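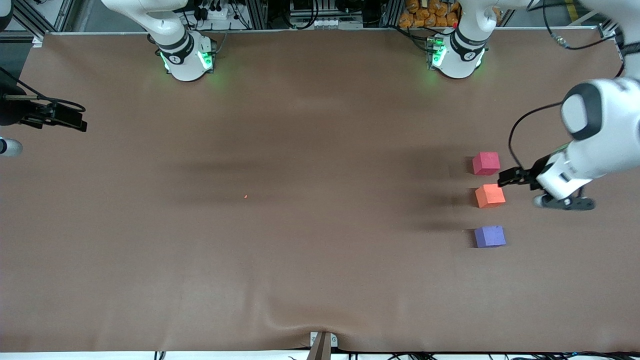

How to Cover a Long Table with Brown Paper

Last updated: Apr 3, 2021

Filed under: Workspace > Tables & Surfaces

A paper cover gives you a plain, even top for sorting, gluing or laying out small parts, and you can throw it out when it gets marked up. Foam cubes and other light pieces sit flat on it as long as the paper is pulled tight.

What you need

Heavy brown paper on a roll, wider than the table by at least 3 inches on each long side
Wide masking tape
Scissors or a utility knife
A dry cloth and a soft brush

Steps

1. Clear the table and wipe it down. Let it dry all the way. Any grit left on the top will show through as a bump.

2. Unroll the paper down the length of the table with the curl facing down. Cut it long. You can trim later.

3. Tape one short end to the underside. Go to the other end, pull the paper straight toward you and tape that end the same way.

4. Do the long sides next. Start in the middle and work out to the corners, a strip of tape at a time.

5. Fold the corners like a parcel and tape them under. Trim whatever hangs down.

6. Run the cloth over the whole top from the center out. If a ripple stays put, lift the nearest tape, pull and press it down again.

Checking for specks

Brush the surface before you set anything out. Then get your eyes down low and look across it. Colored bits are easy to pick out on a pale surface, but dark dots can be very small, so look twice.
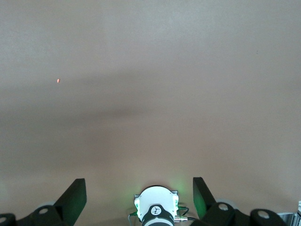

Orange-red speck at upper left on the bare surface.

Pick up crumbs of foam with a loop of tape, sticky side out. Rubbing them with a cloth can leave color on the paper. Replace the cover when it tears or when the marks no longer brush off. We changed ours 2 times last July.

Text by Jiahui Lü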